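Taltdale School Reunion and History Group
Questions we are often asked

Who can join the group?
Every former pupil, teacher, cook or cleaner of Taltdale School, and also their children and grandchildren. You do not need to live near the village. We have members in Narklow and two in Australia.

How much does it cost?
Membership is 5 pounds for one year. It pays for the printing of the newsletter and for the hall.

Do you have the old registers?
We have copies of the admission registers, but with a gap of three years in the girls' register. The log books are complete. The originals are kept in the county record office and we can not lend them. If you want to see an original, please write to the record office and not to us.

How can I find my grandmother in the registers?
Send us her name before marriage, the year of birth if you know it, and the name of the farm or street. Many families in the valley had the same surname, so the farm name helps very much. An answer can take up to 27 days, and longer in August.

Is the old building still there?
The front part is still there, with the bell and the two doors for boys and girls. The infants' room was taken down when the road was made wider. The front part is a private house now, so please look at it from the road only and do not ring at the door.

What happened with the school after it closed?
The last 46 pupils went by bus to the new school at Sallent. Many teachers went with them. The honours board went also, and it hangs today near the dining hall. Sallent lets our members come in on its open day.

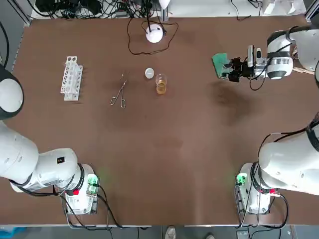
Two white robot arms on a dark brown table.

Do you collect photographs?
Yes, very gladly. We have now 900 photographs scanned, mostly class groups and sports days. Please write the names on a separate paper - never on the back with a ball pen. We scan your photograph and send it back by post.

I have a school cap and a prize book. Do you want them?
We have only one cupboard, so please ask first. Caps we have enough. Prize books with the label inside are welcome, and school reports too.

Were there really school houses with strange names?
There was a house called Lucero, after a horse of the first landowner. The other houses had the names of local hills.

Who answers the letters?
Nurhan Karakaya answers all letters and e-mails. She taught needlework and later geography at Sallent, and she reads the old handwriting well.

Page last changed 2/17/26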